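Sleep and the Student: Handout 4
Bedroom habits and the body clock
Course tutor: Eirini Margaritis

Please read this handout before our next meeting. It is longer than the previous one, but the second half is mostly practical.

1. Two systems that decide when we sleep

Last time we spoke about sleep pressure. The longer we stay awake, the more of it we collect, and during the night it goes down again. The second system is the body clock. It does not care very much how tired we are. It follows light, and to a smaller degree meals and activity.

Most problems which students bring to me come when the two systems do not agree. A person naps for a long time at 5 p.m., so the pressure is low at bedtime, although the clock says it is night. Or a person is truly tired at 11 p.m. but has been sitting under strong lamps all evening, and the clock is still in daytime.

2. Light

Morning light moves the clock earlier. Evening light moves it later. This is the main rule, and I ask you to learn it well, as we will need it again for the handout on shift work.

Daylight is much stronger than room light, even when the sky is gray. A short walk before the first class does more than a lamp on the desk. In the evening, turn off the ceiling light and keep one small lamp, low down. Curtains should be closed before you lie down, but open them as soon as you get up.

3. The phone and the bed

Here the opinions differ. Huw Ellis, in his guest talk in May, put the weight on the content: messages, news, arguments. Renato Riquelme puts it on the time that is lost. I think both are right for different people. In your diary, please write what you were doing on the phone, and also for how long.

The simple method is to give the phone a place outside the reach of your arm. If you share a room and must keep it near you, a drawer that closes is better than the top of the nightstand.

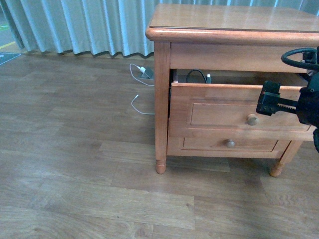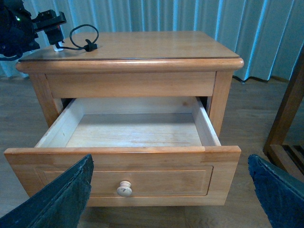

Fig. 1 and 2. Nightstand with an open drawer.

An alarm clock of the old kind solves the other half of the problem. Many of you told me the phone must stay by the pillow for the alarm. Put the clock where you have to stand up to stop it.

4. When sleep does not come

Do not stay in bed and fight. If you feel that a long time has passed — please do not check the clock — get up, sit somewhere with a low light, and read something on paper. Go back when your eyes are heavy. The bed should be connected in your mind with sleeping and not with worrying.

Keep the same hour for getting up, also after a bad night. This is the hardest advice in the whole course. Dario Rizzi calls it "the anchor," and in the reading he explains it better than I do.

5. For next time

Keep the diary until we meet: time in bed, time out of bed, naps, coffee, evening light. Write it in the morning, never during the night.

Reading: Rizzi, chapter 2, and the short text by Ruaridh Pollock on napping (copies are at the Palumbo desk). The Pollock text is 40 pages, but you can leave out the appendix.

Diaries go in the box by the door.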